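우리 동네 욕실·부엌 정리 이야기를 들려주실 분을 찾습니다 (Plindero 구독자 참여 모집)
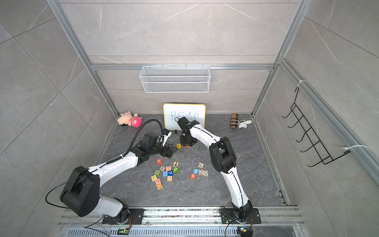
회색 타일 벽에 건 흰색 철망 바구니와 노란 테두리의 작은 화이트보드.

안녕하세요, 생활 잡지 Plindero에서 '좁은 집' 꼭지를 맡고 있는 운누르 라우리첸(Unnur Lauritsen)입니다. 지난 호에 현관 신발장 이야기를 썼더니 메일이 정말 많이 왔어요. 그런데 절반이 신발장 얘기가 아니라 "우리 집 욕실 좀 어떻게 해 주세요"였답니다. 저도 그 마음 너무 잘 알아요. 샴푸 통이 세면대 위에 줄줄이 서 있는 집에서 몇 년째 살고 있거든요(남편은 괜찮다는데 저는 안 괜찮습니다).

그래서 이번 가을에는 아예 판을 벌여 보려고 합니다. 욕실이나 부엌 벽을 어떻게 쓰고 계신지, 뭘 걸었다가 뗐는지, 어디서 포기했는지 같이 이야기해 주실 다섯 집을 모십니다!

이런 분이면 좋겠어요

집 전체 넓이가 64제곱미터 이하인 분. 자가든 전세든 월세든 상관없는데, 벽에 구멍을 못 뚫는 집이면 더 반갑습니다. 혼자 사셔도 되고 식구가 많아도 되고요. 정리를 잘하실 필요는 전혀 없어요. 지난번에 오신 분 중에는 수납장 문이 안 닫혀서 고무줄로 묶어 두신 분도 계셨는데, 그 댁 이야기가 제일 인기였습니다. 인테리어나 수납용품 쪽에서 일하시는 분은 이번에는 죄송하지만 빼고 뽑을게요.

하실 일

9월 한 달 동안 일주일에 한 번, 총 5회 짧은 일지를 써서 보내 주세요. 마지막 회는 월말 소감으로 갈음합니다. 맞춤법 신경 쓰지 마시고 친구한테 문자 보내듯이 쓰시면 돼요. "오늘 칫솔꽂이 또 떨어짐" 이 정도도 환영이고요. 사진은 휴대폰으로 찍은 걸로 충분합니다. 집을 치우고 찍으실까 봐 미리 말씀드리는데, 제발 그냥 찍어 주세요.

그리고 중간에 한 번, 저희 작업실에 모여서 차 마시며 수다 떠는 시간이 있습니다. 저녁 7시에 시작해서 두 시간쯤 잡고 있어요. 작업실은 Condori 건물 2층, 빵집 옆 계단으로 올라오시면 됩니다. 엘리베이터가 없으니 계단이 힘드신 분은 신청하실 때 적어 주세요. 그날은 1층 빵집 자리를 빌릴게요. 아이 데리고 오셔도 됩니다. 멀리 사시는 분은 화상으로 들어오셔도 되고요.

드리는 것

일지를 다 보내 주신 댁에는 사례비와 Plindero 1년 구독권을 드립니다. 사례비 액수는 뽑히신 분께 연락드릴 때 말씀드릴 텐데, 일지를 한두 번 빼먹으셔도 쓰신 만큼은 드려요. 모임에 오시는 교통비는 따로 챙겨 드립니다. 선반이나 바구니 같은 물건은 저희가 사 드리지 않습니다. 물건 후기가 되어 버리면 재미가 없더라고요. 지금 집에 있는 걸로 해 보시고, 정 필요하면 본인 마음에 드는 걸 직접 고르시면 됩니다.

글은 어디에 실리나요

겨울호에 여덟 쪽으로 묶고, 일부는 저희 소식지 Hakine에도 나갑니다. 소식지는 700명 넘는 분들이 받아 보고 계세요. 이름은 원하시는 별명으로 바꿔 드리고, 실리기 전에 원고를 꼭 먼저 보여 드립니다. 마음이 바뀐 사진은 그때 빼 달라고 하시면 바로 뺄게요.

신청 방법

메일 제목에 '벽 이야기'라고 쓰시고 아래 내용을 적어 보내 주세요.
- 부르면 좋을 이름과 연락처
- 사는 동네, 같이 사는 식구
- 욕실이나 부엌에서 제일 짜증 나는 자리 한 군데(길게 쓰셔도 됩니다, 저는 다 읽어요)
- 모임에 오기 편한 요일

이력서나 자기소개서 같은 건 보내지 마세요. 8월 말까지 받고, 뽑히신 분께는 제가 직접 전화드릴게요. 안 되신 분께도 메일은 꼭 드립니다.

사례비나 일정 문의는 살림을 맡고 있는 모겐스 달스고르(Mogens Dalsgaard) 씨에게 해 주세요. 오전에는 전화를 잘 안 받으니 점심 지나서 거시는 게 좋습니다. 나머지는 뭐든 저한테 물어보세요!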